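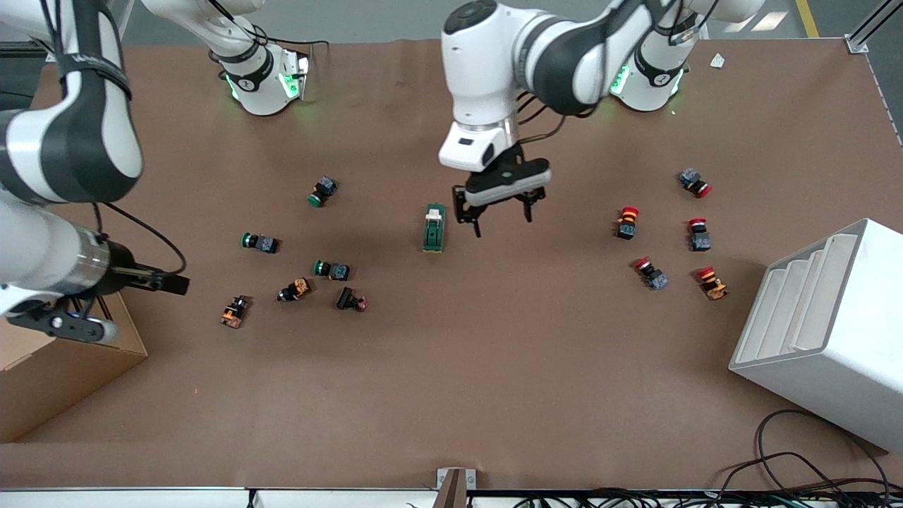
Sorting the push buttons

Aug 1, 2023

I have been putting off the control parts for months. They came out of two old panels, plus a mixed lot I bought in December, and they had been living together in one deep tub ever since. Every time I wanted a green one I had to tip the lot out, and every time I put them back I told myself I would do it properly next time.

So I have made a start. I put brown paper down on the table first. It stops things rolling, it hides nothing, and you can write on it in pencil. When it gets grubby you fold it up with all the bits of swarf and cut wire inside and put it in the bin.

My first idea was to sort by maker. I gave that up after ten minutes. Half of the buttons have no marking I can read without a lamp, and when I need a button I don't think about who made it. I think about what colour it is and whether it springs back. So it went by cap colour instead, with greens and blacks to the left and the red mushroom heads to the right.

The greens are easy. They are the start buttons, the bodies are all the same dark grey-blue, and they fit the same hole. The ones with orange-yellow bodies and black caps took more thought. I had been calling them "the orange ones" for as long as I have had them, but the cap is black, and the cap is what you see once it is in a panel. They are now filed under black. I expect I will look in the wrong place for them for a year.

The red mushroom heads are the awkward ones. They look like a set until you have them side by side. Some have a grey-blue body, there is one with a black body and a yellow collar, and one has an orange body. From the front of a panel you would hardly notice. From the back they are different animals, and the contact blocks from one will not always clip on to another. I did think about splitting them by body and decided against it. There aren't enough of them. They can share a space and I will check the back when I take one out.

I also found the little green relay module with the white top, which I had written off as lost and already replaced. It stands up on its own, so I left it standing. I now own a spare.

For storage I had a look at what Langat sell, and they do a nice wall rack with 24 drawers, but drawers are how I ended up with a tub in the first place. I shut things in and forget them. The white stepped shelf with the slanted slots is better for me. Everything leans back and faces you, and you can see when a slot is getting low. I had planned on 18 kinds of part when I wrote my list, which was too many. Several of those kinds turned out to be one item, and one item does not need a slot.

Labels are next. I have a roll of the Prillero paper ones, 2,000 to a roll, so there is no danger of running out. They come off white plastic without leaving glue behind if you warm them slightly. I will put the hole size on each label as well as the colour. I have drilled the wrong size often enough.

Cables are still a mess. The black ones are in a heap at the corner of the table and I have not touched them. I want to pull out anything with a damaged end, coil the rest and hang them up on hooks. There is a Hurholm hook strip in the shed that would do, if I can find the screws for it.

A few things I still need to decide:

Whether to keep contact blocks on the buttons or store them separately. At the moment it is a mixture.

Whether the black button with the small red end goes with the blacks or the reds. It is with the blacks for now.

What to do with the Lukesano key switches, which have no keys.

If anyone has a source for blank keys that fit those, leave a comment. I have tried the two local locksmiths and neither could help.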